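The Capsule Kitchen Is a Shopping List in Disguise

The pitch goes like this. You own too much. Your cabinets are full of gadgets you bought on a bad day, and they are making you anxious every time you reach for a spoon. The cure is a "capsule kitchen," a small set of well-made things that do everything. Clear out the junk, bring in the capsule, breathe.

I have now read enough of these articles to notice where they end up, and they all end up at a checkout page.

Take the one that set me off in April, a long piece on the housewares site Flodness. It opened with a sensible enough point about people owning 17 wooden spoons. By the halfway mark it was recommending a matched set of storage jars, a "forever" skillet and a linen towel that cost more than my shoes. The reader who began with too many things was being told to throw them out and purchase a different pile. The new pile was smaller, I grant that. It was also a good deal more expensive, and the old one was already paid for.

What bothers me most is how the word "investment" gets used. A pan is not an investment. You will not sell it later at a profit. A pan is a thing you fry eggs in until the handle gets loose, and then you tighten the handle. If somebody tells you that spending five times as much now will save you money over your lifetime, ask to see the arithmetic. I tried it once with a chef's knife. To break even against the cheap knife I already owned, I would have had to wear out and replace the cheap one 6 times. I've had it since my first apartment and it is fine.

The case against cheap stuff

There is a real argument here and I don't want to pretend otherwise. Some cheap things are bad. I have bought can openers that could not open cans. Plenty of stuff gets made badly, shipped halfway around the world from factories in Asia or anywhere else, and tossed within a year, and that is a waste by anyone's standards.

But the capsule people slide from "some cheap things are bad" to "cheap things are bad" so quickly you can miss it. A plastic mixing bowl has no moving parts. It holds batter. The ceramic one with the speckled glaze also holds batter, and it weighs as much as a small dog and breaks if you look at it wrong.
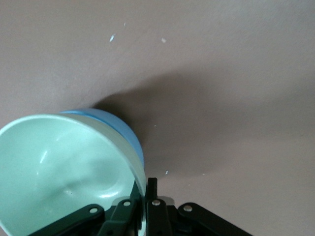 The case for owning less

Then there's the claim that fewer objects will make you a calmer person. Skernitach, which sells a starter capsule and also, conveniently, runs a newsletter on the mental burden of clutter, told its subscribers that the average kitchen holds 1,000 items. I would love to know how they got that. Does a fork count as one? Do the toothpicks count one at a time? The newsletter didn't say, and the number was in large type.

I'm willing to believe that a crowded drawer is annoying. Mine is. I have to jiggle the potato masher to get it open. Where I lose patience is the leap from a stuck drawer to the state of my soul. The people I know who seem at ease in their kitchens mostly have terrible kitchens. The lids don't match. There's a drawer that is all rubber bands and soy sauce packets. They cook every night and don't appear to be suffering.

The ones who did the big purge have a different look. One couple in my building got rid of nearly everything, and when I went over for dinner we ate in shifts, having run out of plates. They've since bought more plates, the nice kind.

If you want to own less, own less. It costs nothing and you can do it this evening. Take the thing you never use and give it to someone who will. Skip the part where you replace it. You don't need a plan with a name, and you don't need a set in three muted colors to prove you have finished.

And if you like your ugly bowls, keep them. I was at a yard sale last summer and watched a woman put out an entire working kitchen on a folding table, pots and colanders and all, every piece marked fifty cents. I asked if she was moving. She said no, she was simplifying, and a new set was coming in the mail. I bought the colander.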